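Five-finger hand vs plain parallel gripper for a peg board?

Beril Kahraman
Need to pick by Sunday so excuse the typing. Two-arm setup, silver five-finger hand on each arm, head camera looking down at the table. Task is a white board with blue parts: gear, pegs, cylinders, couple of narrow slots. Khumalo, our supplier, will swap the hands for their plain two-jaw grippers for 600 a side. Worth it? Cylinders are mostly ok. Thin pegs are a pain, the fingers block the camera right when I need to see the hole. Moving the camera would mean recalibrating everthing, rather not.

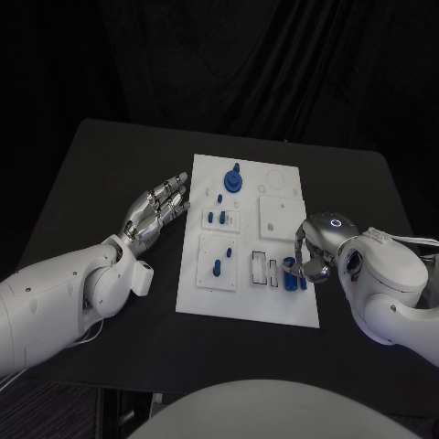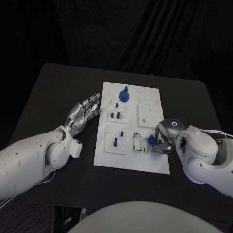
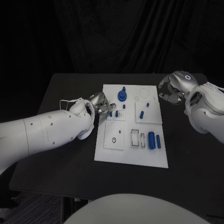
Controller is a Skamen, hand loop runs seperate from the arm loop. No wrist cameras yet. Ran 319 tries in December, did not sort them by part, my bad. Anyone tried both kinds on the same board?

Roxana Castaño
Did both, similar board. Two-jaw won on small pegs, easily. Less stuff in the way, and you know where the part sits once it's closed. Hand was better for anything wedge shaped or fat. Also the gear, we grabbed it by the knob with the jaws and it kept tilting.

If you can only afford one swap, change the right side and keep the hand on the left. But sort your tries by part first!! One overall number won't tell you which part is failing. And try a slower close on the fingers before you pay anyone. Ours was pushing pegs over before the thumb got there. Took about 2 days of fiddling with the Dudley driver, then fine.

Wrist camera helped more than the gripper did tbh. Cheap one, short cable, tape it down well.

Giuliana Chambi
two jaw. we have them on all 4 arms, no complaints

Anikó Medve
Depends what comes after the board. If it's only pegs, jaws. If you're doing lids or cloth next, you'll want the hands back and the swap is a whole afternoon plus new calibration. Ask Khumalo if they'll lend you one side for a week, they did for us.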